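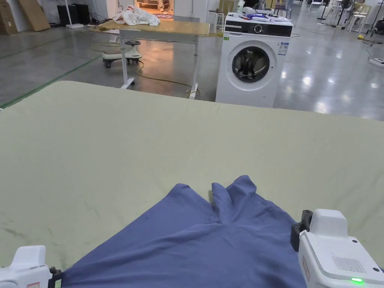 Troreck 折衣桌布 浅灰绿色

适用于家庭、宿舍、小型洗衣店
产品编号：TR-247
库存情况：有货，每年三月补充一次颜色

产品介绍

Troreck 折衣桌布是一块铺在普通桌子上面使用的厚布。您不需要购买专门的折衣台，只要家里有一张餐桌或者书桌，把布铺好，就可以开始整理衣服。

我们在 Sturport 有一间小的工作室，做家用纺织品已经12年。最初我们只做围裙和餐垫。后来有客人问，能不能做一块比较大的布，可以折衣服，也可以用低温熨斗做简单的熨烫。客人说，在光滑的桌面上折T恤，衣服常常滑走，袖子对不齐。在床上折，床太软，腰也会疼。我们觉得这个意见很有道理，就做了第一块样品。

现在的版本是第七个版本。和以前的版本比较，边缘的缝线改为双线，背面的防滑点也更加密。

材料和结构

表面：棉和亚麻混纺，斜纹织法，有轻微的摩擦力
中间：薄毡一层
背面：棉布，带硅胶防滑点
边缘：双线包边，四个角为圆角
厚度：7毫米

表面的布料来自 Gultivcombe 的一家织布厂。这家工厂的布每一批颜色会有一点点差别，所以如果您打算同时使用两块，请一起下单，并且在备注里写明“同批”。

尺寸选择

小号：适合单人书桌，可以折童装、毛巾、内衣
中号：适合四人餐桌，可以折成人T恤、衬衫、长裤
大号：适合六人餐桌，可以折床单和被套

选择尺寸的时候，请先量桌面的长和宽。布比桌面稍微大一点没有关系，垂下来的部分不影响使用。但是如果垂得太长，人站在旁边的时候容易拉到布，所以我们不推荐小桌子使用大号。圆桌也可以用，效果没有方桌好。

颜色

浅灰绿色、米白色、深灰色。

浅灰绿色是卖得最多的颜色。白色衣服和深色衣服放在上面都容易看清楚边线。米白色很好看，不过折白衬衫的时候，眼睛会比较累。深灰色不容易看出脏的地方，适合店铺使用，缺点是浅色的毛絮会比较明显，需要常常用粘毛滚筒清理。

使用方法

第一次使用以前，请把布打开，平放一个晚上。运输的时候布是卷起来的，所以开始的几天会有折痕，这是正常的情况。如果您着急使用，可以用蒸汽熨斗从背面轻轻烫一次，注意避开防滑点。

折T恤的时候，我们自己的习惯是这样：先把衣服正面朝下，两只手拿住下摆的两个角，轻轻抖一下，再放到布上。用手掌从中间向两边推平，不要从一边推到另一边，那样会把皱纹全部赶到一个地方。然后把左右两边向中间折，袖子折回来，最后从下面向上折两次。

棉质的衣服最好在完全干以前的最后一点时间收下来，这个时候布料比较听话，推平以后不用再熨。如果衣服已经在篮子里放了几天，可以用喷壶喷少量的水，等五分钟再折。

毛衣请不要用力拉下摆，平放以后再慢慢整理形状。

熨烫说明

本产品可以承受低温和中温熨烫。熨斗请不要在同一个位置停留超过七秒。高温熨烫亚麻衬衫的时候，请在桌布上面再加一块熨烫垫，特别是下面的桌子是油漆木桌或者玻璃桌的情况。毡层可以减少热量，但是不能完全隔热，请您注意。

清洗和保养

日常的灰尘：用软刷子或者粘毛滚筒
小面积的污渍：用湿布加一点中性肥皂，轻轻擦，不要来回用力搓
整块清洗：冷水手洗，或者洗衣机轻柔模式，水温不超过30度
晾干：平放或者搭在两根晾衣杆上，不可以用烘干机
收纳：卷起来，表面朝外，用附带的布带绑好

请不要折叠收纳。长时间折叠会在毡层留下很深的线，以后铺平的时候会影响使用。浅色的布用久了会有一些淡淡的印子，洗过以后大部分会变浅，但是我们不能保证全部消失。

价格

小号：199元
中号：247元
大号：329元
防滑角夹（四个一套，另外购买）：29元

同时购买两块中号，可以免费得到角夹一套。店铺和学校宿舍如果需要的数量比较多，请写邮件给我们，我们会单独报价。

配送

标准配送需要三到五个工作日。大号的包装比较长，不能放进一般的快递柜，请填写白天可以收货的地址。下午四点以前的订单，我们当天包装。

退换

收到以后29天之内，没有清洗过、没有熨烫过的产品可以退换。如果是尺寸选错，来的运费我们不退，换货寄出的运费由我们负担。缝线有问题的产品，请拍一张清楚的照片发给我们，不需要先寄回来。

常见问题

可以直接铺在地毯上用吗？
可以，但是下面太软的时候，衣服不容易推平。硬的地板会好很多。

防滑点会不会在桌子上留下痕迹？
在木头、玻璃、石头的桌面上我们都试过，没有发现痕迹。如果是新刷过油漆的桌子，请等油漆完全干透再用。有打蜡的老家具，建议先在角落试一个晚上。

可以剪小吗？
不建议。剪开以后包边就没有了，毡层会从旁边露出来。如果您的桌子尺寸很特别，我们可以定做，时间需要12个工作日，定做的产品不能退换。

可以当缝纫桌布用吗？
有一些客人这样用，裁布的时候布料不滑，画线也方便。请不要在上面用轮刀，会割坏表面。

和 Huang 系列的折衣板可以一起用吗？
可以。Huang 折衣板的中号正好可以放在中号桌布上面，左右还有地方放折好的衣服。

相关产品

Huang 折衣板 中号
Troreck 熨烫垫 
Troreck 粘毛滚筒（替换纸三卷）
防滑角夹 四个一套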